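第三章 留言板的安装和第一次使用

本章适用于Helladeo系列软木留言板，带木框，型号502和299。两个型号的安装步骤一样，只有挂件数量不同。请在开始以前把本章读完一遍，特别是“注意”的部分。

3.1 打开包装以后先检查

请把板子平放在干净的毯子上，软木面向上。检查木框的四个角有没有松开，背面的挂件是不是已经拧紧。型号502的背面有四个挂件，型号299只有两个。螺丝和塑料胀管放在一个小纸袋里，纸袋用胶带贴在背板上，有时候运输中会掉到箱子底部，请先找一找再联系我们。

刚打开的板子有一点木头和胶的气味，这是正常的。请把它放在通风的房间里一个晚上，第二天再上墙。

注意：不要用刀从中间划开纸箱。刀尖很容易伤到软木表面，这种划痕不在保修范围里。

3.2 选择位置

板子的中心高度建议在眼睛的高度，或者比眼睛低一点。如果给孩子使用，可以再低一些。请不要安装在暖气片上方、厨房灶台旁边或者浴室里面。软木会吸收水汽，长时间在潮湿的地方，木框和软木之间会出现缝隙。

阳光直接照射的墙面也可以安装，但是颜色会慢慢变浅。如果板上长期钉着同一张纸，拿下来以后会看到一块颜色比较深的地方，几个月后差别会变小，但不一定完全消失。

3.3 安装步骤

1. 用铅笔在墙上画一条水平线，这条线是挂件上孔的高度，不是木框上边的高度。两者的差别请在自己的板子上量一下。
2. 量出挂件之间的距离，在线上做记号。请量两次。
3. 用电钻打孔。砖墙和混凝土墙用随附的胀管；石膏板墙请另外购买空心墙专用的胀管，随附的胀管不能用。
4. 把螺丝拧进去，头部留出一点距离，让挂件可以套上。
5. 两个人一起把板子抬起来，对准螺丝，向下轻轻放。
6. 用水平尺检查上边。如果有一点歪，可以在较低一侧的挂件里垫一小片硬纸。

注意：打孔以前请确认墙里没有电线和水管。开关和插座的正上方、正下方都不要打孔。

3.4 第一次使用

软木是由很多小颗粒压在一起做成的，每一块的花纹和颜色都不会一样，有浅色或者深色的小点不算质量问题。
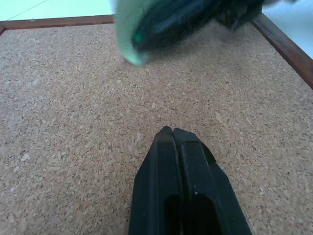
新的表面比较紧，前几次按图钉会觉得有些费力。请垂直按下去，不要斜着用力，也不要左右转动。拔出来的时候同样要垂直。如果图钉的针很短，纸又比较厚，请换长一点的针。

图钉留下的小孔大部分会自己收小。我们的同事Bereket Gashaw在同一块样板上反复按和拔超过1000次，那个地方的表面变得松一些，图钉仍然可以固定住。平时使用请尽量换位置，不要总是钉在四个角。

不要在软木上使用双面胶或者透明胶带。撕下来的时候，表面的颗粒会一起被带走。便利贴可以用，但是粘得不牢，建议加一个图钉。

3.5 给办公室使用者的建议

如果很多人共用一块板，可以把它分成几个区域：左边放通知，中间放值班表，右边留给个人的消息。分区可以用细棉绳和图钉来做，以后要改也方便。Westow办公室的Igor Pawlak还建议在每张纸的右下角写上取下的月份，比如“十二月”，到了时间谁看到都可以拿走。

3.6 清洁

每个月用软毛刷从上往下轻轻刷一次，或者用吸尘器的小刷头，吸力调到最低。木框可以用微湿的布擦，然后马上用干布再擦一遍。

注意：软木面不要用水洗，也不要用酒精和含有漂白成分的清洁剂。如果有墨水滴在上面，请用干的纸巾按住吸走，不要来回擦。

3.7 常见情况

板子挂好以后会晃动：检查螺丝头是不是留得太长，每次拧进半圈再试。

图钉容易掉：多数是这个位置用得太多，请移开两厘米。

木框的角有缝隙：先看房间是不是太潮湿。如果缝隙能放进一张名片，请拍照寄给Soritz的售后部门，并写上背板标签上的型号。

换墙面或者搬家的时候，请先取下所有图钉，再把板子向上抬起离开螺丝。原来的纸箱如果还在，可以继续使用。箱内板子的正面请盖一层布或者软纸，不要用气泡膜直接贴着软木放很长时间。

桌面支架Mathias的安装方法请看第四章。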